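Dernow Opens Its Tidying Sessions to More Homes and Small Shops

STOTWOOD, February. Dernow, which teaches household robots by having people show them the work by hand, said today that it is widening its tidying program, and that it would dearly like to hear from anybody with a messy shelf and a free afternoon. The program now holds 1,577 demonstrations, all of them made by people holding a gripper in each hand and putting everyday things where they belong (or at least where they feel they belong, as opinions do differ!).

The latest sessions, known in the office as Mallgate, deal with mixed small goods: jars, lids, bottles, packets and wrapped items sorted around a clear plastic bin.

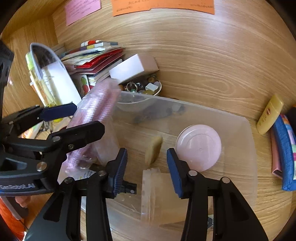

Lorenz Stöckli said he had expected the grippers to feel like kitchen tongs and spent most of his first morning going far too fast. By Friday he had slowed down, he said, and had stopped fixing his grip halfway through a lift, a habit he would not want any robot to pick up from him.

Slowness is something we talk about a great deal at Dernow, and we are always glad when people find their own pace with it. A new demonstrator starts with 77 practice runs on plain objects, then moves on to soft, slippery and see-through ones, with as many tea breaks as seem sensible.
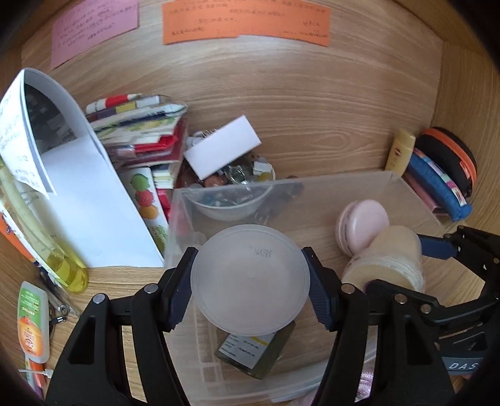 Once practice is over, each person works through 156 short tasks at a compartment set up like an ordinary home shelf, and may repeat any run they are unhappy with. Chunhua Jiang, who looks after the sessions, will be taking sign-ups through the Stotwood front desk, mornings until 11:30.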